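Workshop notebook, Kavholm parade float
January, entry 16

Picking up where the last entry left off. The flatbed is back inside and level on the stands. Job number is still 2519, so please put that on receipts and not the old one from the summer parade.

Main work was the boarding steps. At the last parade the veterans had to climb the steps at the back with one rail on the left, and several of them have the bad knee or the cane on the other side. The new set goes on the curb side, has a rail on both sides, and folds up flat against the deck while the float is moving. I cut the stringers from the plank left over from the Harju stage. The treads are deeper than before. I set the rise low enough that I can go up without bending forward, and I am not a tall man.

First fit was off. The hinge pins bound up when the steps were folded because I had the brackets a hair too close together. I took them off, filed the inside faces, put them back with a washer on each side, and now they swing freely. The paint is scraped where the file slipped. I will touch it up when the rest gets its second coat.

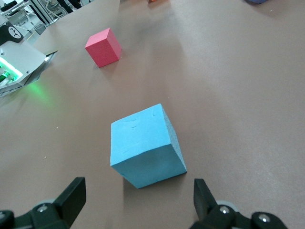 Can a rider in a wheelchair use the new steps?
Wheelchair riders board by the ramp at the rear, which stays as it was, and the steps are for riders who can walk up with a rail.

The rear ramp does need new grip tape. The old tape has lifted at the bottom corners and someone will catch a wheel on it. Kesside has the wide kind, but they only sell it by the full roll. I said get the roll. We will use it on the steps too.

Benches next. Esko Niskanen came by and sat on every one of them, and he thinks the backs are too upright for a two-hour wait at the staging lot. I agree with him. I had set them straight to save room in the aisle. If the back slats tip a little the aisle gets tighter, but only at the top, where nobody's feet are. I will mock up one bench and leave the others alone until somebody heavier than me has tried it.

Weight, from the scale ticket: 1591 pounds for the deck and frame with nothing on it. That leaves plenty for benches and riders, but the sound box has to go ahead of the axle this time. It was too far back before and the tow driver could feel it at every stop.

The Gameo lights work off the small battery. One string flickers when the cable is bent near the plug. Wrapped it in tape for now, and it should be replaced before it goes outdoors.

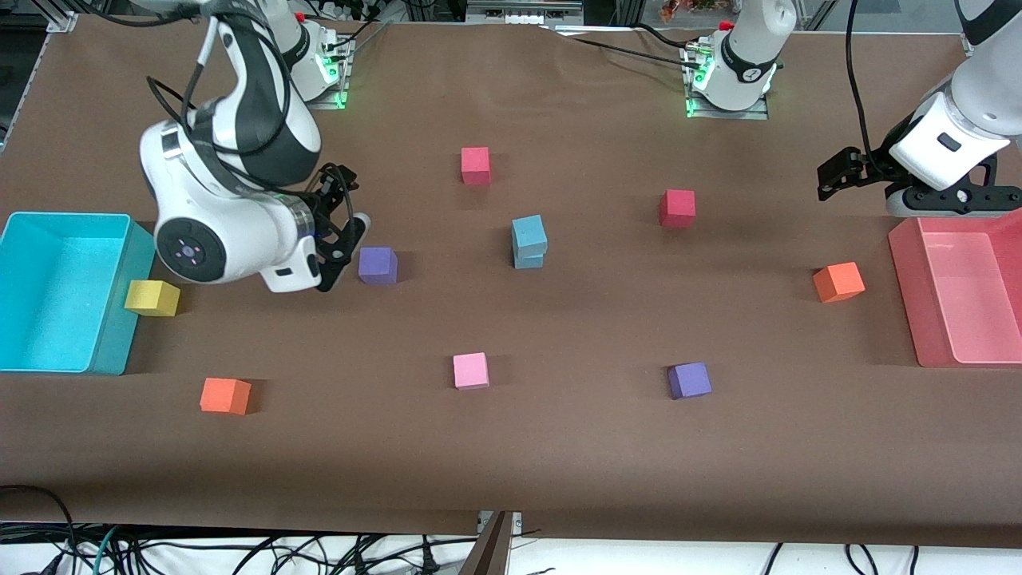 Lettering for the side panels is still not started. The league wants the names of the service branches along the curb side, with the town name on the front, and they want it painted by hand the way it used to be. I traced the old letters onto card and most of them are usable. The S is not, it leans. For the painting I want the long bench covered in brown paper from end to end, the same as the big table with the purple cube on it, so the panels can lie face up and we can sketch spacing right on the paper beside them. Purple would also read well from the sidewalk for the town name, a bit deeper than that cube. Masking tape goes on the bottom edge only. It pulled the base coat off last time when we ran it across the top.

Still open:
Grip tape from Kesside
Tip the back on one bench and have Esko try it again
Move the sound box forward and mark the spot on the deck
2 hinge pins, spare, same length as the ones fitted
Recut the S
Ask the tow driver which hitch he is bringing

Stopped at 4:30. The steps are left folded down so the glue on the treads can set. Please don't stand on them before morning.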